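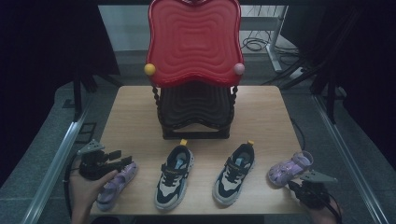
Shoe Task Fault: Frequently Asked Questions
Mellor bench, Barkbridge site

What went wrong?
On Friday the left gripper stopped opening. It closed on a sandal strap as instructed and then declined every further instruction. The Zevden software reported a successful grasp, and you had to admit it had a point.

Was anyone hurt?
No. One operator tugged at the sandal with a free hand while the jaws were still powered. Please don't do that. Use the stop switch first, then free the shoe.

What caused it?
The cable had been pulled against the edge of the table until the connector worked loose. The gripper lost its "open" signal and held its last position, a safe choice if you are carrying a glass and a poor one if you are holding a thumb.

How much data is affected?
Of 757 recorded runs, 342 came after the first dropout in the log. We are rechecking those. The rest stand.

Are the sneakers affected?
No. They have given us other problems, mostly involving laces, and those have their own page.

What has changed?
Cables get a strain clip and 50 centimeters of slack. Loss of signal now cuts jaw power after 4 seconds. We asked for less and are still asking.

Can I use the Prulwood bench in the meantime?
Yes, if you check its connectors before you start. It was wired by the same people.

Where do I report a stuck jaw?
In the fault log, with the run number. "It did it again" has been entered several times and is hard to search for.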